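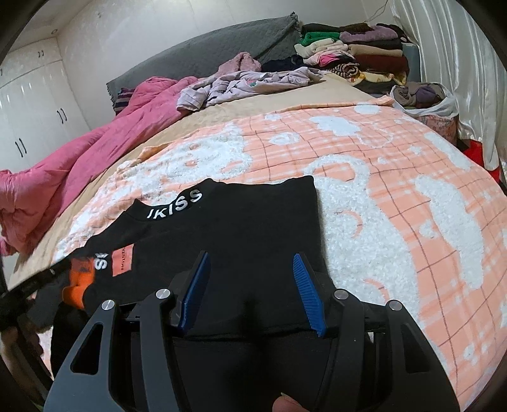 Setting up a room for a small comedy night

These tips are for a living room, garage or rented hall with no real stage. Most come from the Kilov Nights, a monthly show that moves between houses in Zendalcombe. The same setup works for improv, sketch and stand-up, and for one person reading out loud if the reading is short.

Pick the short wall

Put the performers against the short wall of the room with no window behind them. Move the couch to the back and the dining chairs to the front. People on couches lean back, and a front row that leans back is hard to play to. Leave a gap along one side wide enough to walk through without turning sideways.

If the door opens into the playing area, use a different wall. Latecomers will come in at the worst moment of the first act.

Chairs

Borrow chairs of one height if you can. Stools go in the last row. Set out fewer than you expect to need and keep the rest stacked in the hall. A room with eight empty seats in it sounds empty, even when the other rows are full.

Stick a bit of painter's tape under each borrowed chair with the owner's initials on it. Peel it off before the chair goes home.

Light

Turn off the ceiling light over the audience and leave one light on the performers. A clamp work light from the garage is fine with a warm bulb in it. Clamp it above head height, off to one side, and let it run for a few minutes before you adjust it so you know how hot the housing gets. Keep it away from curtains.

Tape down any cord that crosses a walkway, along its whole length. Gaffer tape comes off a wood floor cleanly if you pull it up the same night. Duct tape leaves glue behind, and the glue needs a little mineral spirits on a rag and some patience.
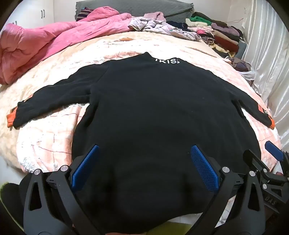 Black is the easiest color for an improv group to agree on, but go over everything with a lint roller right before the show. Work lights pick up every speck. Wash dark tops inside out in cold water and hang them up to dry.

Sound

In a living room you don't need a microphone. In a garage you might. Hang a couple of moving blankets on the back wall first and see if that fixes the echo -- it often does. Unplug the chest freezer if it hums, and put the plug on top of your car keys so you can't leave without plugging it back in.

Drinks and snacks

Serve before the show and at the break. Chips in a bowl are better than chips in a bag. Paper cups are quieter than cans. We did popcorn once at the Drirkum Street house and were still finding it behind the radiator in April.

Running time

Four acts is plenty for an evening at home. Write the order in thick marker and tape it up where the performers wait. The Kobzar group brings a kitchen timer and sets it on the floor facing the stage, which works as long as the bell is switched off.

If the show is on a Thursday, start at 7:30 and finish by 9:30. Tell the neighbors a few days ahead, and ask them if they want to come.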